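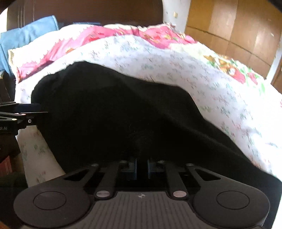

白地に花柄の毛布と、その上でしわの寄った黒い布

サイト内検索 キーワードを入力 検索

濃色の布類をベッドの上で仕分け・たたむときの手順

更新 2020-09-12

黒や紺の厚手の布は、白い寝具の上で扱うと輪郭が見やすく、しわや糸くずも確認しやすい。一方で、繊維の移り、色移り、折り目のずれが起こりやすい組み合わせでもある。このページでは、乾燥後の濃色ニット類をベッド上で点検し、たたみ、収納するまでの作業をまとめる。洗濯そのものの条件は別ページ「濃色物の洗い方」に記載した。

1. 作業面の準備

掛け毛布は外さなくてよいが、四隅を引いて平らにする。毛布に盛り上がりがあると、その上でたたんだ布の寸法が狂う。特に起毛した毛布は布との摩擦が大きく、上に置いた布の下側だけが引き留められて伸びる。たたむ動作は、布を引きずらずに必ず一度持ち上げてから行う。

白または淡色の毛布を使う場合、次の条件に当てはまる濃色物は直接置かない。

・購入後の洗濯が2回に満たないもの
・濡らした白布で裏の縫い代を押さえ、色が付いたもの
・少しでも湿り気が残っているもの

該当するものは、綿の古シーツを一枚敷いてから作業する。シーツは濃色物専用とし、白物の仕分けには使わない。

2. 乾燥の確認

厚手のニットは表面が乾いていても、脇の縫い合わせ、裾のゴム編み、ポケット口に水分が残る。手の甲を縫い目に当て、周囲より冷たく感じる箇所があれば干し直す。指先は感度が鈍いので使わない。

量りで管理する方法もある。洗濯前の乾いた状態で一度計量し、値を品質表示の近くに付けた布札に書いておく。乾燥後に同じ値まで戻っていれば収納してよい。湿度の高い日には数グラム多く出るが、これは繊維が空気中の水分を吸った分であり、差し支えない。台所用の量りでは縁からはみ出して誤差が出るため、ボウルを載せ、その中に丸めて入れる。

3. 糸くずの除去

黒い無地の布では、白い糸くずが最も目立つ。除去は次の順で行う。

(1) 布を持ち上げ、窓の外または浴室で二度振る。寝室では振らない。落ちた繊維がそのまま寝具に付く。
(2) 平らに広げ、洋服ブラシを編み目の縦方向に動かす。往復させず、一方向のみとする。
(3) 残ったものを粘着ローラーで取る。転がす力は弱くする。強く押すと粘着剤が繊維に残り、次の洗濯後にかえって糸くずを集める。
(4) 縫い目に入り込んだものはピンセットで抜く。

毛玉は糸くずと区別する。引いて抵抗があれば毛玉であり、本体の糸とつながっている。引き抜かずに小ばさみで根元を切る。電動の毛玉取り器を使うときは、布の下に厚紙を入れて面を張り、ゴム編みの部分は避ける。

粘着ローラーは、当ページではDindentの幅広型を使っている。幅が狭いものでも結果に差はないが、端の重なり部分に取り残しの筋ができやすい。紙の切り替えは、黒い布で片面一枚を目安にする。

4. 広げ方

丸まった状態の布は、端を探してから持つ。山の中央をつかんで引き上げると、自重で一箇所だけが伸びる。編み地の場合、この伸びはアイロンの蒸気を当てるまで戻らない。

まず外側に出ている縁を一つ見つけ、縁に沿って手を滑らせ、角または縫い目の交点まで進む。そこを左手で保持し、右手で次の角を探す。二点が取れたら、肩の高さまで持ち上げて下端を毛布に着け、手前に倒しながら置く。衣類であれば裾ではなく肩の縫い目を二点に選ぶ。裾から持つと、袖が身頃の下に入り込んでやり直しになる。

広げた後のしわは、手のひらの側面で中心から外へ払う。手のひら全体で押すと、浅いしわが折り目として残ることがある。斜めに走るしわは、多くの場合、布の下側が毛布に引っ掛かって生じている。上から伸ばさず、該当する側の端を一度浮かせて置き直す。

5. たたみ方

厚手の布は折る回数を減らす。折り重ねた部分の厚みが増すほど外側の周長が余分に必要になり、外側の編み目に負担がかかる。引き出しの深さに合わせるために細かく折るより、浅く大きくたたんで重ねる枚数を減らすほうがよい。

長方形の布(ひざ掛け、ストール類)
長辺を半分に折り、続いて三つ折りにする。最後の折り山を手前に向けて収納する。

長袖のニット
背を上にして置く。袖を肩線の位置で折り、身頃の脇に沿わせる。袖口が裾から出る場合は、袖口だけを内側へ戻す。次に裾から胸の高さまで折り、もう一度折って襟の下に合わせる。襟ぐりには折り目を入れない。

形の定まらない部屋着など
先に長方形を作る。はみ出す部分はすべて内側へ入れ、外周を直線にしてから折る。長方形ができていなければ、後の折り方を工夫しても端はそろわない。

折り型を使う場合は、厚さ2ミリの厚紙を収納場所の内寸より一回り小さく切る。布の中央に置き、左右、下、上の順に折り、最後に型を抜く。型を抜く際は布の襟側を軽く押さえ、裾側へ引く。Wisdaleの樹脂製の型も試したが、表面が滑るため薄い布向きである。厚手の布では厚紙のほうが位置が安定した。

6. 収納

濃色物と淡色物は段を分ける。引き出しが一つしかない場合は、間に不織布を挟む。薄葉紙も使えるが、角で破れやすく、年に一度の交換が必要になる。

黒い布どうしは、たたんだ状態では見分けにくい。品名を書いた小さな布札を折り山の内側に安全ピンで留めるか、引き出しの側面に配置図を貼る。札の文字は白地に黒とし、蛍光色の紙は避ける。色素が湿気で移ることがある。

棚に積む場合、一山の高さは30センチまでとする。下段の布には常に荷重がかかるため、使用頻度の低いものほど上に置く。よく使うものを上に置く通常の並べ方と逆になるので、取り出しにくければ山を二つに分ける。

防虫剤は布の上に置く。成分の気体は空気より重く、下に向かって広がる。種類の異なる防虫剤を同じ引き出しに入れると、溶けて染みになる組み合わせがある。切り替え時には前のものを取り除き、引き出しを半日開けてから新しいものを入れる。

7. 作業後の毛布の手入れ

濃色物を扱った後の毛布には、短い黒い繊維が残る。白地に小花の散った柄では、柄の上に落ちた繊維を見落としやすい。部屋の照明を消し、懐中電灯を毛布の面とほぼ平行に当てると、繊維が影を作って見つかる。

除去には、乾いたゴム手袋が適する。手袋をはめ、毛布の一端から他端へ同じ向きに払うと、繊維が線状に集まるので指で拾う。粘着ローラーは毛布の起毛を抜くため、最後の仕上げにだけ使う。

黒い色が移った場合は、こすらずに次の手順をとる。

・移った箇所の裏に白いタオルを当てる
・水200ミリリットルに中性洗剤を2ミリリットル溶かす
・別の白布に含ませ、上から押さえて下のタオルに移す
・タオルの面を替えながら、色が付かなくなるまで続ける
・水だけを含ませた布で同様に押さえ、洗剤分を抜く
・乾いたタオルで挟み、陰干しする

刺しゅうや別布の付いた毛布では、先に目立たない箇所で試す。地の部分が色落ちしなくても、装飾の糸だけが落ちることがある。塩素系漂白剤は、柄物の毛布には使わない。

8. 読者からの補足

Diễm Đồngさんから、毛布の上に濃色物を置くときは大判の紙を敷く方法もあるとの連絡を受けた。50センチ角に切った無地のクラフト紙を継いで使うという。試したところ、布が滑って位置の修正は容易であった。ただし紙の継ぎ目が厚手のニットに引っ掛かるため、継ぎ目の裏側にだけテープを貼り、表面は段差を手でつぶしておく必要がある。使用後は裏返さずに捨てる。

5月に掲載した表では、厚手のニットに「つるし収納可」の印を付けていたが、削除した。肩幅に合ったハンガーを使っても、自重で着丈が伸びる例があった。つるしてよいのは織物の上着類に限る。

関連項目
濃色物の洗い方
毛布の部分洗いと陰干し
Trevaskis製洋服ブラシの毛の手入れ
引き出しの内寸の測り方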